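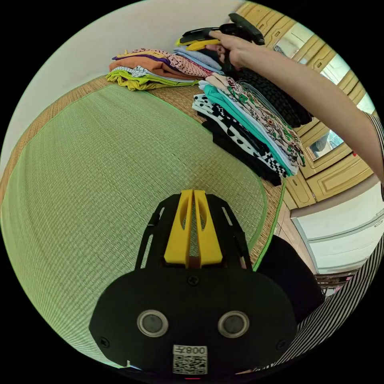

Two hand-held grippers at a folding session, with stacked shirts at the far side of a green tatami mat.

Mivetti opens up its folding planner, and it is a fun one to poke at

17th August

Mivetti has put out the full planning software behind its laundry work, and anyone who likes seeing how a robot decides what to do next should set aside an evening for it. The release is called Kasura. It covers the whole path from recorded folding to finished arm motion: the code that cleans up the recordings, the part that looks at a pile of clothes and guesses where the edges are, the planner itself, and a replay tool that lets you step back through every choice the planner made.

Folding clothes has been a favorite hard problem in robotics for years. A mug has one shape. A shirt has as many shapes as there are ways to drop it, and most of them hide the parts you would like to grab (collars are terrible for this, and so are sleeves that have tucked themselves inside out). Kasura handles the mess by never trying to model the whole garment. It looks for places that seem worth grabbing, scores them, picks a pair, and plans a short motion for two grippers. Then it looks again. Each of those short motions is called a "hop" in the code, and a hop never lasts longer than 6 seconds.

The recordings come from people folding at home with hand-held grippers, one in each hand, each with its own camera. The first public set holds 1,000 folding sessions, taken on beds, tables, sofas and floor mats. Mivetti asked people to use whatever was in their own closets, so there are prints, stripes, knits and plain shirts all mixed together. That variety shows up in the results. The team's notes say an early version trained only on solid colors kept mistaking printed patterns for folds, and would go chasing after the edge of a polka dot as if it were a hem.

The most interesting piece for software people is the way the two cameras get lined up. When two grippers are moving at once, each camera sees the world from its own spot, and the clocks drift apart a little as the session goes on. In older versions this was fixed with a clap at the start of the recording, and it often fell apart halfway through. Kasura now checks the timing again every time one gripper comes into the other's view. It finds the other tool, works out where it must be, and nudges both tracks until they agree. If the two never see each other, the session is marked as low trust and left out of training unless you ask for it.

That one change rescued 191 sessions that had been thrown away, according to the release notes, and it made the planner noticeably calmer. Earlier demos had a habit of reaching with both arms at once and then stopping dead while the software worked out which arm should go first. The new version settles the order before anything moves. One arm gets the right of way for the whole hop, and the other plans around it.

Out in Urkthorpe, where Mivetti runs its test flat, the new planner has been folding T-shirts, pillowcases and light sweaters. On T-shirts it ended with an acceptable stack in 91 percent of tries. Sweaters are lower, and the notes are refreshingly open about the reasons. Loose knits are the worst. A fingertip goes through a gap in the yarn, the camera reports a good grip, and the planner carries on as if it is holding the edge of the garment when it has only hooked one strand. There is a check for this in the code now, based on how the cloth moves in the first moments after a grab, but it is switched off by default while the team works on the number of false alarms.

Mirrors are another known headache. A wardrobe door with a mirror in it can show the perception code a second pile of laundry, and a second pair of grippers to go with it. Kasura deals with this by ignoring anything that sits farther away than the grippers could reach, which is simple and works well until the mirror is right beside the mat. A better fix is on the list.

Then there is the replay tool, and this may be the part that gets the most use. It is called Mikkelsen, and it runs in a browser. You load a session, drag a slider, and see the grab points the planner thought about, each with its score. Click on one it rejected and it tells you the reason in plain words: too close to the other gripper, cloth too thick, edge not certain. You can also force it to take the rejected choice and see the plan it would have made from there. It is a great way to lose an afternoon, and it should save student teams a lot of time spent staring at log files.

Getting started looks easy enough. The planner runs on an ordinary desktop with a mid-range graphics card, and there is a small practice set for people who do not have a pair of grippers or an arm at hand. Setup took us one command and one restart – the restart was our own fault, for skipping the line about camera drivers. The practice set is all short-sleeved shirts on flat surfaces, so do not read too much into how well things go at first!

A few gaps are worth knowing before you plan a project on it. There is no support yet for arms with more than two fingers on the gripper. Calibration files from older Mivetti tools have to be converted by hand, and the guide for that step is thin. Bedsheets are not supported at all, and the planner will politely refuse one if you hand it over.

The next version is planned for November. It is expected to bring stack planning, where the software decides where a finished shirt should go so the pile stays level, along with the improved loose-knit check. Mivetti is taking new recordings in the meantime and says it is short on dark clothes on dark surfaces, and on anything with a hood. The upload page and the recording guide are both linked from the Kasura project page.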